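Refurbishing Office Desktops: Cables, Drives and Order of Work
Speaker notes, Ademir Cavalcanti
Prilwood repair evening, August 16, 2022

Slide 1. Title
Introduce myself. I run the bench at Irnari. The machines under discussion are ordinary office desktops, mostly towers, collected from firms that replace them on a fixed cycle. Tonight covers the inside of the case only. Software in the second talk.

Slide 2. Where the figures come from
155 desktops through the bench since May. Each one has a job sheet. On arrival, 60 of them had a fault I traced to cabling: a plug not fully home, a lead trapped under a bracket, or a data cable bent too sharply at the connector. Guimarães did the tally from the sheets. Stress that this is one bench and one source of machines. Don't let anyone quote it as a national rate.

Slide 3. Before opening
Mains lead out. Hold the power button in for a few seconds. Case on its side on the mat, wrist strap clipped to bare metal on the chassis. Painted metal does not count. Ask who has clipped to paint. Wait for hands.

Slide 4. First look
Hands out of the case for the first minute. Note which cables cross which, and which way each plug faces. Write it on the job sheet, or use the Gutden label strips, one at each end of the cable. A label at one end only is of little use once both ends are loose.
Dust: soft brush, low air, hold fan blades still while blowing.

Slide 5. Drive cables
Two connections to a modern drive, data and power. Both connectors are L-shaped inside and go in one way round. Pull on the plug body, never on the cable. If there is a metal clip, press it first. Older sockets crack if the plug is rocked from side to side, so draw it straight back.
Data cable colour means nothing electrically. Blue, red and black all turn up, sometimes in the same machine. Do not sort the spares box by colour. Sort by length and by whether the end is straight or angled.

Slide 6. Reading the cable jacket
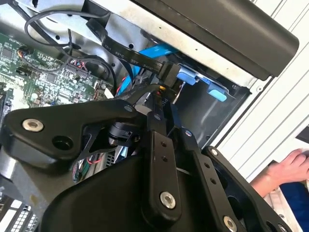
Most people throw away good cable and keep bad. The print on the jacket gives the temperature and voltage rating. 80°C and 30V are normal values for signal cable inside a case. A 30V rating is ample for data and has no business on anything carrying mains. If the print has rubbed off, judge by condition: stiff jacket, white stress marks at a fold, or a connector shell that has opened along the seam all go in the scrap tub.
Flat cable should be folded once, gently, if it must be folded. Repeated creasing in the same place breaks conductors without marking the outside.

Slide 7. Small leads on the board
Front panel leads, fan leads, audio. These are the ones left off after a rebuild. Check each against the board legend. Fan leads are keyed. Front panel leads on many boards are not, and the power light will simply stay dark if reversed.
Keep loops of cable clear of the fans. A tie every hand's width is enough. Cut the tail flush.

Slide 8. Refitting and test
Drive in, screws finger tight, then cables, then tighten. Power up with the side panel off and check the drive is listed in the setup screen. Run the read test on the first 1000 MB. If errors appear, swap the data cable before condemning the drive. Allow 2 attempts with known good cables, then fail it.

Slide 9. Questions
Likely ones: reuse of old thermal paste (no), mixing drive makes (fine), where to get label strips (sheet at the back).
Job sheet template is on the Irnari page. Leave the contact slide up while packing away.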